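Ulivow Shared Workshop
Build a Two-Arm Cell: Handout for Session 2
Joining flexible parts

Bring this sheet, your laptop and the gripper settings you saved last time. If you lost them, start again from the defaults and don't worry, it goes much faster the second time around!

What we are doing

Last session both arms could pick up a rigid block and hand it over. Tonight we move on to hose, and hose is wonderful stuff to learn on. It bends, it twists, it pushes back, and it never sits quite where your program thinks it does. Every habit you pick up here will help with cable, rope and rubber seals later.

Before you power up

Check that both arms share the same table origin. A small error in one base frame doesn't show when an arm works alone, but with two arms on one part it turns into a sideways pull. Run the Cantero alignment routine and write the result in the bench log. Keep the emergency stop within reach of whoever is not typing.

Setting the grip

Start at 20 percent force and go up in small steps. Grip on the corrugated part if you can. The ribs give the fingers something to hold, while a smooth sleeve likes to slide.

Leave a little hose sticking out past the fingers. A grip right at the end tends to squash the opening, and then the coupling won't go in.

Moving together

Pick one arm as the leader. The other arm follows with its force limit on, so it gives way when the hose pushes back. Both arms moving at full stiffness is the classic first-night mistake, and you will hear it before you see it.

Approach slowly over the last stretch. Our bench default is 200 mm per second for free travel; drop to a tenth of that near contact. Line up the two axes first, then close the gap. Fixing the angle while the hose is already touching the coupling is a lovely way to learn about friction, but it's hard on the parts.

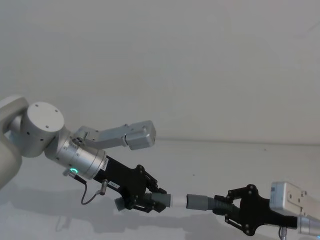

Dranetti wrote in the bench log that the leader should be the arm with the shorter free length of hose, as the long side droops and the follower can soak that up. Worth trying both ways tonight and comparing.

Things to try if you finish early

Swap leader and follower without changing anything else.
Add a slow twist of a few degrees while pushing.
Log the wrist force and plot it. The bump where a coupling seats is really satisfying to find!

For next time

Save your program under your bench name and put the Eltico couplings back in the blue drawer. Session 3 is pulling the joint apart again.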